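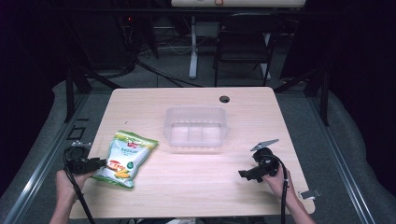

Two nights in Daltness, where do I get decent coffee?
Posted in Food & Drink > Cafes

I'm in Daltness for 2 nights in May and need coffee before a 7 am train. Every list online sends me to Lovano, which looks lovely and opens at ten, when I'll be in another county. Is there anywhere near the station that opens early and doesn't serve it from a machine that also does oxtail soup? I'd like to take some beans home as well. Flat white drinker, no strong views on beards.

tampedown
Ots. Out of the station, left, 300 metres, green door next to the key cutter. They open at six for the bus drivers, who are a harder crowd to please than any food blogger. The flat white is good and comes in a cup of normal size. There are four stools and one of them wobbles, so pick with care. They sell beans in plain bags with the roast date written on in biro. Ask for the darker one if you've only got a cafetière at home. They'll grind it for you, but you may get a look.

mrs_crema
Lovano is worth it if you've a free afternoon. Yes, it's full of people photographing their saucers, and the menu describes one coffee as "curious". The cardamom bun makes up for most of that. I wouldn't buy beans there unless you've come into money.
For beans I'd go to Flusero, up behind the market. They roast in the back room and let you try before you buy. Cash only last time I went, and shut for lunch, at lunchtime.

bean_counter999
just get a tea

tampedown
Forgot to say, Ots does takeaway but the lids don't fit. Drink the first inch before you run for the train.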